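Section 4: Descaling the Dovoder steamer

Descale after every 29 uses, or sooner if the heating plate looks chalky.

1. Unplug the base and let it cool for 60 minutes.
2. Take out the tray and wash it with dish soap.
3. Pour equal parts white vinegar and water into the base, up to the MIN line.
4. Leave it to soak overnight — do not switch it on.
5. Empty the base, wipe it with a soft cloth and rinse it twice.

Caution: Never put the base under a running tap or in a dishwasher.

Note: Steel wool scratches the plate and scale comes back faster on a scratched surface.
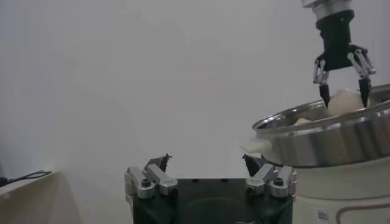
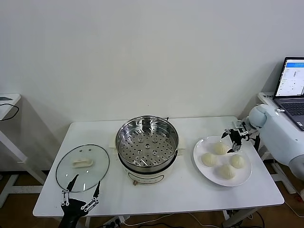

Second picture: the glass lid set down flat on the table.
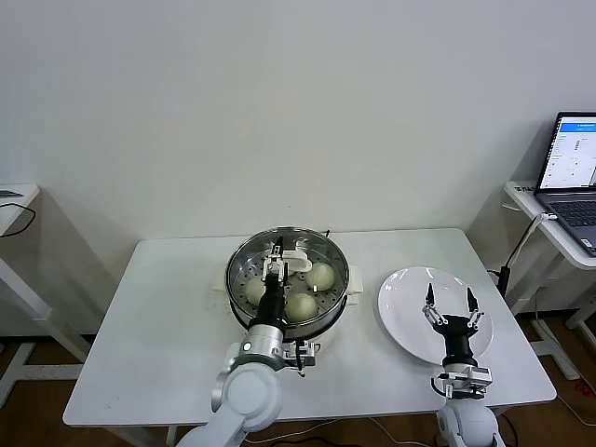

Ashok Awasthi writes that in a hard-water area the overnight soak left a ring near the MIN line, and that a second soak with fresh vinegar cleared it.

6. Run the steamer once with plain water and no food.
7. Throw that water away, dry the base and reset the use counter by holding the timer button until it beeps.

If the smell of vinegar stays, repeat step 6.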